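Start Projekte Berichte Team Kontakt

Zwischenbericht Zumari, Arbeitspaket 3: Zweiarmiges Greifen sperriger Gegenstände

Berichtszeitraum bis September, vorgelegt bei Fitzsimmons

Im Antrag hatten wir behauptet, ein aus Teleoperation gelerntes Modell komme mit 70 Demonstrationen je Gegenstand aus. Ich halte das inzwischen für zu optimistisch. Aufgezeichnet sind 1033 Durchläufe, davon mussten wir 161 wegen fehlerhafter Kraftwerte verwerfen. Die Erfolgsquote auf dem Papier sieht gut aus, nur stammt sie von Gegenständen, die im Training vorkamen. Bei den 12 zurückgehaltenen Objekten bricht sie ein, und ob das an der Methode liegt oder an der Auswahl, wissen wir nicht.

Am schwierigsten bleiben harte, gerippte Schalen wie beim Koffer, den beide Arme von den Seiten her fassen müssen. Drückt einer zu früh, dreht sich das Stück weg.

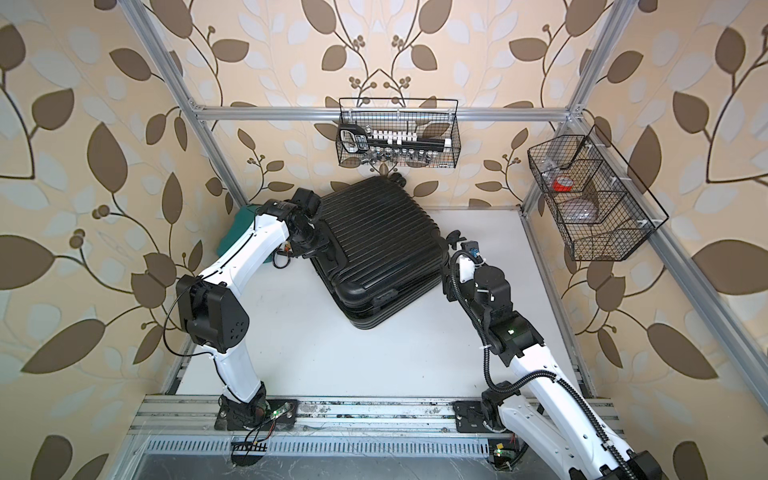

Dwayne Bellamy wendet ein, der Einbruch sage wenig aus, solange der Vergleich mit dem Regler aus Brundon fehle; er würde erst danach über mehr Daten reden. Der Vergleich ist jetzt eingeplant. Mittel für weitere Aufzeichnungen rufen wir bis dahin nicht ab.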